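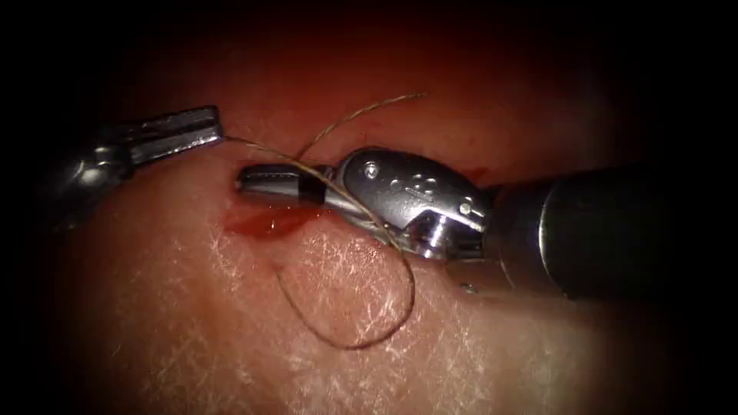

My new weaverbird book for grades 2 to 4 is finally off to the printer, and I'm so excited I can hardly type! It's called Erine Builds a Nest, and it follows one young bird through a single busy day in August. The knot pages took me forever. Grass doesn't behave like that gold-brown braided thread stretched between two metal instruments, and the bird only gets a beak and a foot (poor Erine). Jocelyn Estrella redrew the half hitch 4 times before we were both happy.
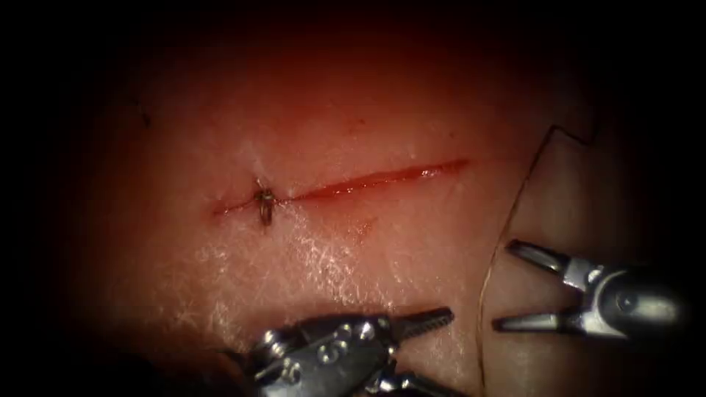
A single knotted stitch near one end of the incision.

There's a pull-out nest diagram at the back, plus a page of questions from Jacinto Camacho, who tried them on his second graders. They wanted to know if birds get splinters, so that went in too! 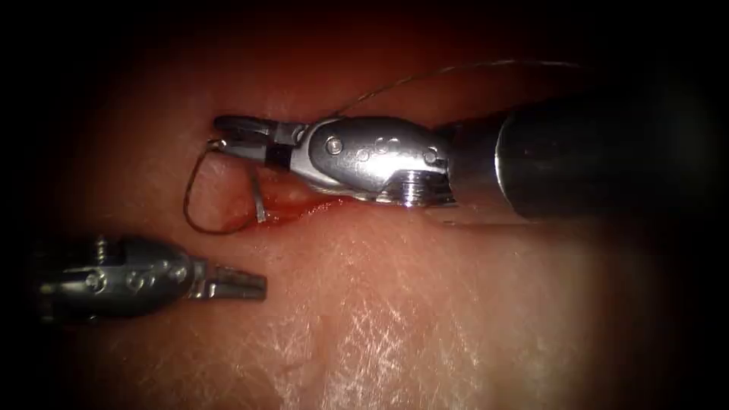 The first run is 400 copies. If you'd like one for your classroom, just hit reply and tell me your grade.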